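Tanholm upholstered bench, reviewed by someone who folds a lot of footy jerseys
Posted September 2026 by Parvathi Naidu

I bought the Tanholm in July for the end of the bed, and it has turned into the best folding surface I've ever owned. I wasn't expecting to write 200 words on a bench, let alone more, but I love this thing!

Ours is the wide one in grey, 712 dollars delivered from Plandlow. The cover has a fine weave with just enough texture to it, so slippery sports gear stays where you put it. My old spot was the dining table, and anything polyester slid straight off the polish and onto the dog.

Jerseys are my test for everything because they're a pain. Big lettering that won't bend, trim at every opening, sleeves going their own way. I like to spread one out fully before I start, and the top is deep enough to do that with a finished one parked beside it.

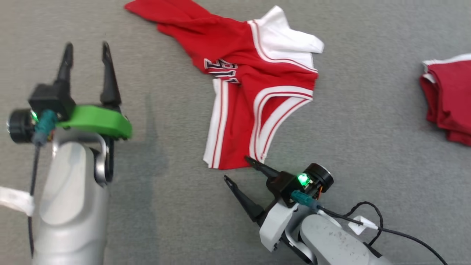 Red and white jersey spread out, with a folded one at the right.

The colour is a real plus as well. Red on grey is easy to see, and so is white piping, so I can find a hem in a heap without holding everything up to the window. I was worried about red fluff showing on the cover. A lint roller gets it off in a minute or so -- the cheap Zatach one is fine.
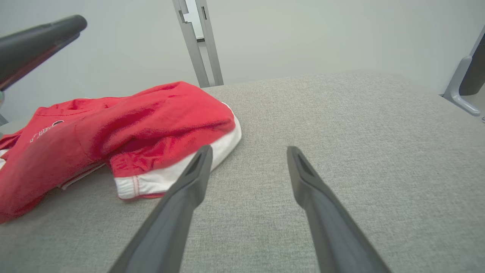
Elikem Amegashie wrote in to say the weave is great for jerseys but grabs at anything with velcro, and that goalie gloves should be kept well away from it. Fair point, and I've since done the same thing with a bib.

My method these days is lengthwise first, sleeves in, then smooth from the hem up towards the collar. The padding is firm, so you can press down with a flat hand and not leave a dent. I get through 11 jerseys on a Sunday night in about 44 minutes, socks included, and my back doesn't complain if I kneel on a cushion.

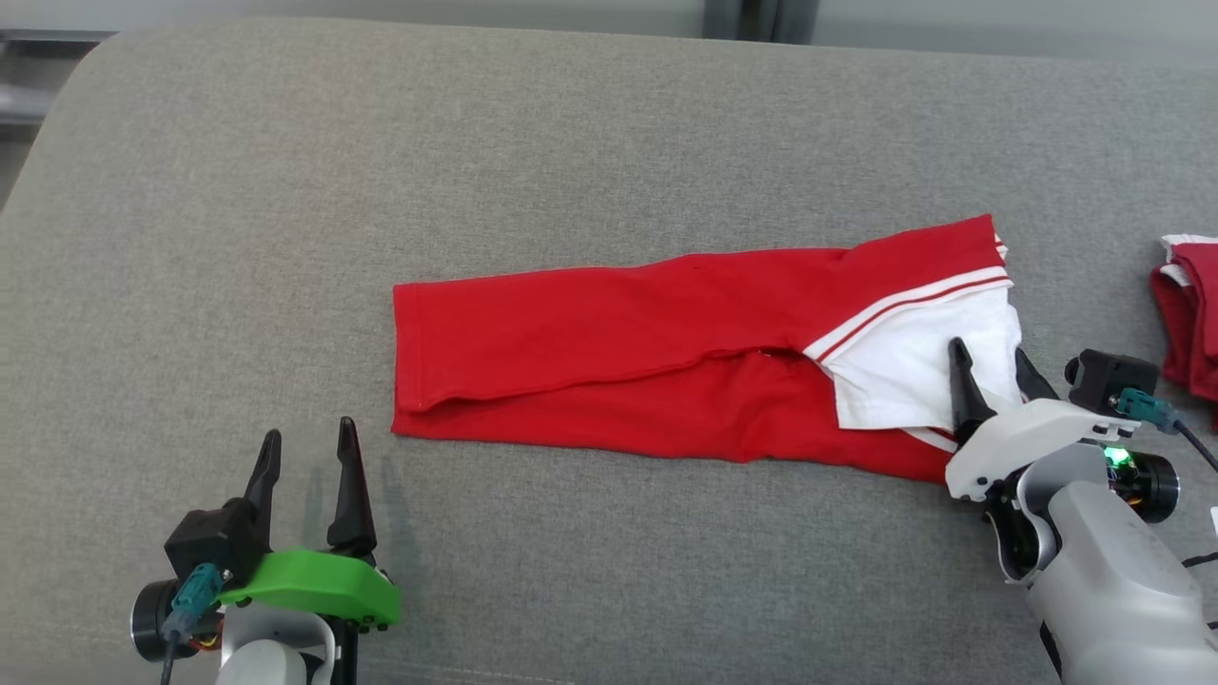
Folded lengthwise, collar at the right.

Two grumbles. The rounded corners look lovely but a tall pile near one will lean, and the cover doesn't unzip, so spills have to be sponged. I'd still buy it again tomorrow. Four and a half stars, and the half is for the zip.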